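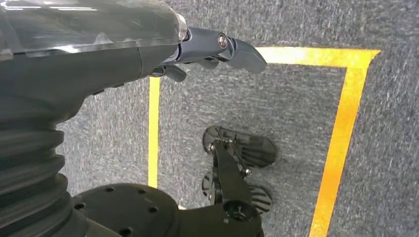
## 4. Setting Up Your Blog Drafts in Plandimer

Section 4 explains how to create a drafts folder, label unpublished posts, and schedule a post. Complete the account steps in Section 3 before you begin.

1. Sign in to Plandimer and open **Writing > Drafts**.
2. Select **New Folder** and enter a name of no more than 12 characters.
3. Select **Import**, then choose the blog from which the drafts will be copied.
4. Confirm the author name shown at the top of the list.
5. Select **Finish**.

**Note:** An import of 1,233 posts takes nearly 2 hours. The window may be closed during this time.

### 4.1 Labels

Each draft may carry up to two labels. Labels are visible to the blog owner and to invited editors, but never to readers. Writers who are unsure how to divide their drafts may think of a storage shelf such as the blue one below, where bins and crates stand in two stacks on the lower shelf and the top shelf is left clear. The top level of the drafts folder may be kept clear in the same way, with all posts placed in labeled subfolders.
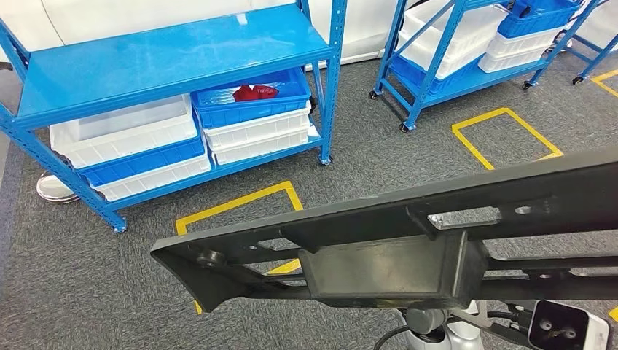 ### 4.2 Scheduling a Post

1. Open the draft and select **Schedule**.
2. Choose a date and time. Times follow the zone set in your profile.
3. Select **Confirm**.

**Caution:** Deleting a folder also deletes every scheduled post inside it. Deleted posts cannot be restored.

Section revised September 24, 2020, by Anselmo Sánchez.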